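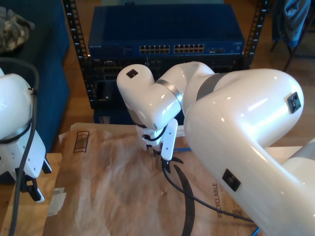
Search this site... Go

I put off cabling my little network rack for ages, then did the lot one Friday evening, and it was heaps easier once I'd set up the table properly. So start with the table! Mine's a light timber one and rack rails will scratch it, so I save big paper mailers and tape one down as a mat.
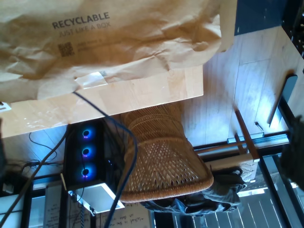 Paper mat taped down near the edge of the table.

Next, stand the rack where you can reach both sides, and sort your patch leads by length before you plug anything in. I got 3 Flinell leads for this job and kept the shortest one for the switch.

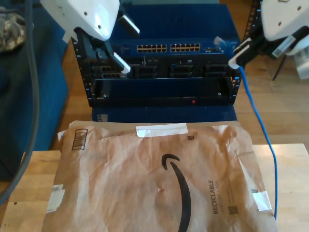

Push each plug in until it clicks, then give it a gentle tug — if it slides out, have another go. Leave a bit of slack too, you'll want it later.

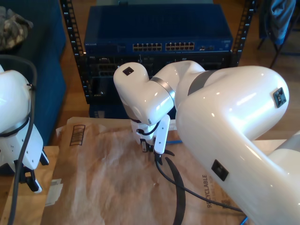 Labels come last, and please don't skip them (I did once, never again). Write the port number at both ends in decent-sized letters. The mailer has RECYCLABLE printed on it, so when you're finished, peel the tape off and pop the paper in the recycling.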